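Feltholm Terminal: Vessel Arrivals and Berthing FAQ

Last revised 3 October 2019

This page answers the questions most often sent to the berthing desk by ship agents, freight forwarders and consignees. It covers the general cargo and dry bulk berths. Liquid bulk is handled under a separate set of terms, available from the Istangate office.

When is the arrivals list published?

The list is published every morning after the berthing meeting. It shows vessels expected within the planning window, vessels waiting at anchor, and vessels working at berth. A vessel appears on the list once its agent has filed a complete arrival notice. Vessels with incomplete notices are held back until the missing items are received.

What does "expected" mean on the list?

Expected means that the agent has given an estimated time of arrival at the pilot station. It does not mean that a berth has been assigned. A vessel can be listed as expected for several days and then go to anchor if the berth it needs is occupied.

What must an arrival notice contain?

The ship's name and call sign, last port, arrival draft, cargo by type and weight, hatch plan, and any dangerous goods declaration. Bagged cargo must be declared by bag weight. For example, sugar in bags of 50 kilograms is entered as a separate line from sugar in bulk, even when both are in the same hold.

How are berths assigned?

Berths are assigned in order of arrival at the pilot station, subject to draft, length and cargo type. Berth 3 is reserved for grain and fertilizer when the shore conveyor is in use. A vessel that is not ready to work when called loses its place to the next ready vessel of the same type.

Can a vessel be moved up the list?

Yes, in limited cases. Perishable cargo, livestock feed in short supply and vessels with a safety issue may be given priority. The agent must apply in writing to the berthing superintendent, Ayanda Motaung, and attach supporting papers. Commercial delay alone is not accepted as grounds.

How long can cargo stay in the transit sheds?

Free storage runs for 8 days from completion of discharge. After that, storage is charged daily by weight or volume, whichever gives the higher figure. Cargo still in the shed after 30 days is moved to the Kong yard at the owner's expense, and release from there requires a new gate order. 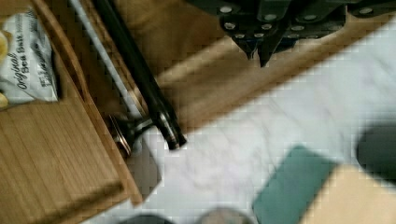 Storage time is counted per bill of lading. If one bill covers cargo discharged from more than one hatch, the count starts when the last hatch is finished. Customs holds do not stop the count — the owner may apply for a partial refund once the hold has been lifted.

Which documents are needed to collect cargo?

A delivery order from the ship's agent, proof of customs release, and a truck booking. The names on the delivery order and the booking must match. Drivers without a booking are turned back at the Vasten gate.

What happens if it rains during discharge?

Hatches for grain, sugar, fertilizer and other moisture-sensitive cargo are closed on the order of the ship's master or the shift foreman. Stoppages are entered in the statement of facts. Steel and project cargo may continue if both parties agree.

How do I dispute a charge?

Send the invoice number, the bill of lading number and a short statement of the dispute to Gwenaël Brunet in the billing section. Undisputed items on the same invoice remain payable by the due date.

Who do I contact about a change in arrival time?

Send changes to the berthing desk by e-mail, followed by a phone call if the vessel is already on the day's list. Syahrul Liew covers the desk during the day and Afonso Calado at night. Changes received after the berthing meeting are applied to the next day's list.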